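Natalina Dal Bello signed the lease on the old shoe repair shop in December, and for the first few weeks she did nothing in it but pull up flooring. Three layers came out before she hit concrete. The floor drains she needed for a cidery had to be cut into that concrete, and the drains, she says, cost more than the bar.

Cluninum opened this summer with 38 seats, two of them in the front window, and a tap list made up almost entirely of dry cider. The name comes from a misspelled label on a jar in her grandfather's cellar. He made wine, and later cider when grapes got expensive, and he labeled everything in a handwriting the rest of the family had trouble reading.

Dal Bello worked in restaurants for most of her adult life, the last stretch as beverage manager at Lombardi, where she ran a wine list and tried for years to get guests to order cider with dinner.

"People would tell me they didn't like sweet drinks," she says. "I'd pour them an ounce and they'd ask what kind of wine it was. That happened enough times that I started thinking about doing it myself."

The house cider, called Cikar, is pressed from a mix of late apples grown at Lavden, an orchard in the hills north of town. It's fermented until there is very little sugar left, then held in the tank through the winter. It pours pale and a little cloudy, with a sharp start and a finish that stays on the tongue for a while. A second version spends time in used whiskey barrels and is sold only by the bottle.

Her first pressing filled 1166 gallons of tank space. She expected that to last through the fall. By the middle of August she was rationing the barrel version and had taken one cider off the board so there would be enough of it for a wedding she had already booked.

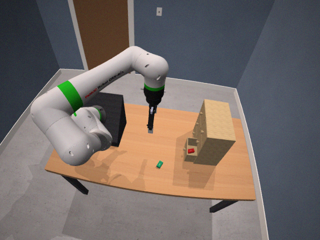
FOOD & DRINK

Lavden had been selling most of its fruit to a juice company until Dal Bello came by and asked about the trees at the back of the property. Those trees grow small, hard, bitter apples that don't sell at a farm stand. The orchard had talked about taking them out. She asked for all of them.

"You bite one and your whole mouth goes dry," she says. "That's tannin. You can't make this kind of cider out of lunchbox apples. You can make something, and people do, but it comes out thin."

The arrangement is simple. She pays by the bushel, picks up the fruit herself, and helps with the harvest on days the taproom is closed. This year she also paid for 140 new trees to be planted along the south fence, all bitter varieties. They won't give a useful crop for several years.

The kitchen at Cluninum is small – one oven, a flat griddle and a cold table – and the menu stays close to what can be done on them. There is a pork sandwich with pickled onion and mustard, a plate of beans cooked with sage, and a grilled cheese made with a washed-rind cheese that Dal Bello warns people about before they order it. On weekends there is a whole roast chicken, served until it's gone. It usually goes early.

Beer drinkers are not left out. One tap is always a lager, and another rotates. There is no television and no plan for one. Dal Bello did give in on wine after her sister complained, and the list now has a red and a white.

The room itself is long and narrow, with the bar down the left side and the tanks behind a half wall at the back. When a batch is fermenting hard, the smell of it reaches the front door. The landlord asked about that in the first week, then came back the next evening and stayed for dinner.

Growth is going to be slow. The building has space for one more tank, and past that she would have to rent somewhere else, something she isn't ready to do. She has turned down two distributors so far. A few restaurants in town carry Cikar on draft, Lombardi among them, and she makes those deliveries in her own car.

The next pressing starts when the late fruit comes in. Regulars have asked if they can come out and help pick, and she has started a list by the register. Anyone on it gets lunch and a growler fill.

"My grandfather paid us in bread," she says. "So it's a better deal than I had."

Cluninum will tap the first of its summer blends, made with early apples and a small amount of quince, on Sep 5, 2026. Doors open at noon. The taproom doesn't take reservations, and the patio is open to dogs as long as the weather holds.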